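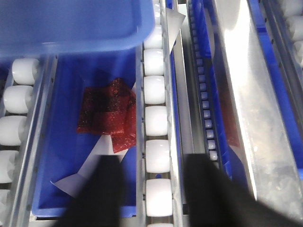
*Photo: Da-eun So*

# Parcel returned to sender two times, status says "address insufficient". What can I do?

**Da-eun So**

Hello everyone. I hope this is the correct section, if not please move my post.

In September I moved to Kultdale, to a house that is divided in two apartments. The front apartment has the number 5 and mine is in the back, with a door to the side street. My landlord told me that my address is "5 Rear". I wrote it like this in my rental contract, in my bank, everywhere, and the normal letters arrive without problem.

With parcels it is different. I ordered a winter blanket from a shop called Culolico, and the tracking showed this:

- Accepted at the sorting center
- In transit
- Held, address insufficient
- Returned to sender

I wrote to the shop and they were kind, they sent it again for free. The same thing happened, with the same four lines in the same order. The shop now says they can refund me, but they will not send a third time, and the blanket is not in stock in this color anymore. So it is sitting in their warehouse and I am sitting here with two sweaters.

I called the carrier (Assefa) and waited a long time on the line. The lady said that the address "does not validate" and that I should speak with the sender. The sender says I should speak with the carrier. I think many of you know this circle.

My questions are:

Is it possible to correct the address while the parcel is still on its way, or must I wait until it is returned?

Is "Rear" a real part of an address, or did my landlord invent it? My neighbor in the front says she never has any problem, but of course she is only "5".

And is there some way to see where exactly it is held? The tracking page says only "facility".

Thank you for reading such a long text. English is my third language, so please tell me if something is not clear.

---

**brackenfold**

Use a pickup point. Put the parcel shop as the delivery address and your name on it, bring your ID. I have not had a parcel to my door for years and my life is very quiet now.

---

**Assefa_user_1274**

Hello Da-eun, I worked for several years in the address department of a delivery company (a different one, but the work is similar), so I will try to explain in order. English is also not my first language, we will manage.

**What the message means.** When the label is scanned, the system compares the text with a list of known delivery addresses. If your text matches exactly one entry, the parcel gets a route. If it matches none, or if it matches more than one, it goes to the side and a person must look at it. "Address insufficient" usually means that the person looked at it and could not decide. In your case I believe the list has "5" and perhaps "5A" or "5 Unit 2", but it does not have "5 Rear". For letters this is no problem, as your mail carrier knows the house and reads with his eyes.

**Is "Rear" real?** In some towns yes, it is a correct word for a second dwelling behind the first one. But it has to be registered by the town. Your landlord possibly uses it only from habit. Please go to the town office, or call them, and ask for "the address as it is registered for the dwelling". Do not ask "what is my address", because they will read you what you wrote on your own form. Ask them to send you the answer by e-mail.

**Correcting on the way.** It is possible with many carriers, but normally only for small changes (a missing apartment number, for example) and only before the status "Held". After this status the parcel is already reserved for return. There is sometimes a button "Change delivery" on the tracking page. If it is gray, then it is too late and you should not lose more time with it.

**Where it is held.** You will not find this out from the public page. The agent on the phone can see it, if you ask politely for "the last scan location". But it would not help you so much. Most of these buildings do not have a counter for customers and they will not give you the parcel at the gate. I have seen people drive a long way for nothing.

What I would do in your place:

1. Get the registered address from the town.
2. Write to Culolico and ask them to keep the blanket for one week more. Offer to pay the shipping this time, it makes people more patient.
3. Ask them to put the unit on the same line as the house number. The second address line is often cut when the label is printed. This was the reason in a very big part of the cases on my desk.
4. Ask them to print your phone number on the label.
5. If the town tells you that the dwelling is not registered at all, the landlord must apply for it. You cannot do this as a tenant. Tell him also that an ambulance uses the same kind of list, then he will maybe be faster.

One more thing, check your saved addresses in the browser. Many times a person corrects the address in the shop, and the browser fills in the old one again at the payment page.

---

**Da-eun So**

Thank you both, and especially for the explanation about the list. I called the town office today. The registered address is "5 Unit 2", and "Rear" does not exist in their system. The man said my landlord was informed of this when the house was divided.

I wrote to Culolico with everything on one line. They agreed to keep the blanket until next Friday and I will pay the shipping. I also found the old address saved in my browser, in two different versions.

---

**tomwhit**

same problem with Climora when I ordered a heater from them. they cut everything after 30 letters. if your street name is long, shorten "Street" to "St" and it fits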